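Suturing project, notebook, 4th May

Lwazi Ngcobo writing, Noemí Contreras on the second console for the first half.

Carried on with the knot-tying set for the student project. Same tissue as before, so it is getting crowded with old stitches and we have to pick our spots. Noemí wants the next batch on a fresh piece and I agree. Glare is still a problem on the paler parts. I turned the light down one step on the console and it made little difference to my eye. 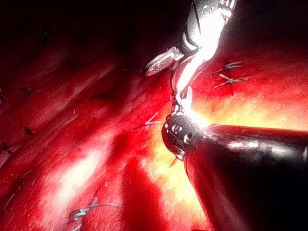
Instruments and recording

The left and right tools get very close when the thread is short, and that is where most of my bad attempts come from. I keep pulling the tail too far through before the first throw. Noemí leaves hers longer and trims after. Will copy her.

Clip names now follow the Gallegos sheet: operator, attempt, throw. Anything named the old way before March stays as it is, Taris can sort it on import. File 606 has no operator initials. Noemí thinks it is hers. Leave it out of the training split until we have checked the log.

Wrist views are worth keeping alongside the main camera.
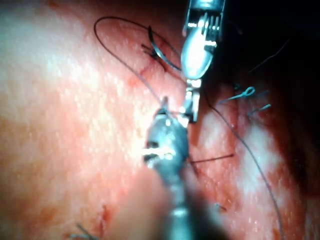 The near tool goes out of focus when it comes up towards the lens, so for labelling the jaws we should take the far tool from this view and the near one from the main camera. Loose loops of black thread need their own label too. At the moment "thread" covers everything from a cut end to a full loop, and the model can't be expected to tell them apart if we don't.

Frame limit per clip stays at 3,000. Rolargate drops the last few if we go over.

To do:
- redo the labels on the 11 clips from the Verkasbridge visit
- ask about a diffuser for the light
- Noemí to write up the needle handover steps, three pages at most
- me: practise the second throw left-handed

Console left parked, log closed.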